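Keep the Pharmacy Counter

Thursday, October 3, 2019

Quick one today, lots to do. But the drugstore on Aguirre Street is closing its counter in December and I'm mad about it.

The store stays. Greeting cards stay, the candy stays. Just the counter goes – everything moves to the big Gesico in Bollasside, 18 miles off. Or you can get it mailed. Mailed! To a town where my electric bill shows up after it's due.
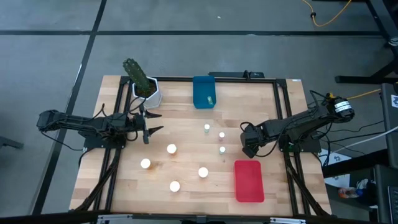 A wooden tabletop and a potted cactus.

The letter we got said "improved convenience." Whose? I drive, so fine, I'll live. My neighbor across the street doesn't. Bus goes twice a day, and teh second one leaves Bollasside before most people get off work. Miss it and you're sleeping in the Gesico parking lot.

And a counter isn't only pills. It's somebody noticing. Last winter two doctors put me on two things that don't mix, and the woman at the counter caught it before I'd got my wallet out. Took her maybe a minute. Would the mail have caught it? Maybe. A computer somewhere might flag it. I'd still rather have her. 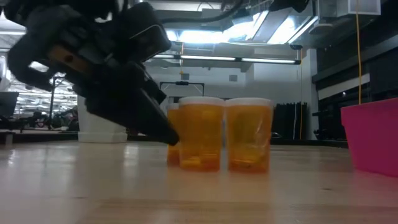 Amber pill bottles on the table.

People say it's numbers. OK, numbers. I asked at the register and was told some 200 prescriptions a week. Is that small? Probably. Is it nothing? Four years ago Jokness lost its counter the same way, same letter practicaly, and now the folks from Jokness drive here. So where do they go now. Bollasside too, I guess, and then Bollasside closes and we all drive to the ocean.

I don't expect a company to run a charity. Cut the hours, I could stand that. Open 4 afternoons a week and shut the rest.

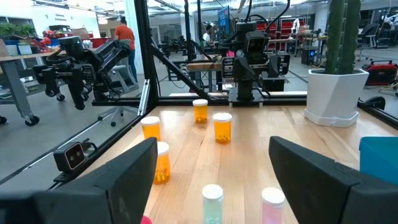 Even two afternoons would beat a mailbox. Other towns share a pharmacist, one place Monday, next place the day after. Why not us and Jokness? Did anyone ask? The letter didn't say and the phone number on it goes to a recording.

So call anyway. Leave a message. Be polite, the person who listens to them didn't decide this. And if you've got a neighbor who doesn't drive, go knock and ask what their plan is for December. Mine didn't have one. She hadn't opened the letter yet.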